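Coffee corner, Drunthorpe
Posted 2/11/23

I have never quite believed in capsule coffee. You pay more, you get less, and then you're asked to admire a little tower of shiny pods as if it were fruit. Still, the white machine is what we have at Drunthorpe, so it gets its own gallery page like everything else.

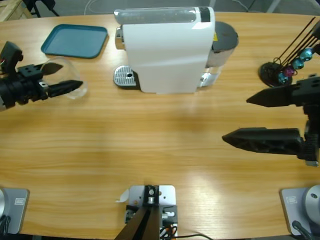

Machine, blue-green tray, clear glass. The tray takes up more table than it deserves.
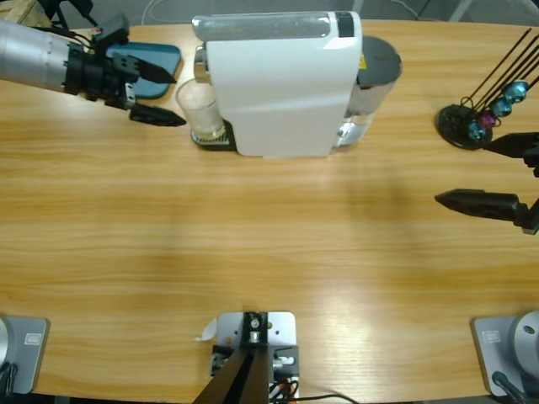

Glass under the chrome spout, nothing in it yet.

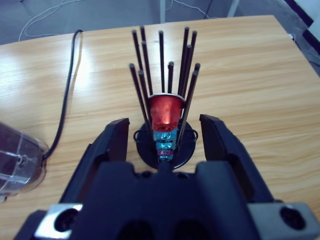
The pod stand, with a red one on top. Very festive. I'd like to know if the red tastes any different from the purple.

The case for all this is speed, and I'll grant that it's quicker than walking to Costa. Cheaper too, on paper, though whoever did the math left out the pods people take home. We went through 681 of them by the end of June. I asked for a plain drip pot instead and was told it would "sit there going stale" — as if that had ever stopped anyone from drinking it.

The old Ivholm shelf pictures are on the next page, 18 of them, for anyone who wants to see how the corner looked before the table came in.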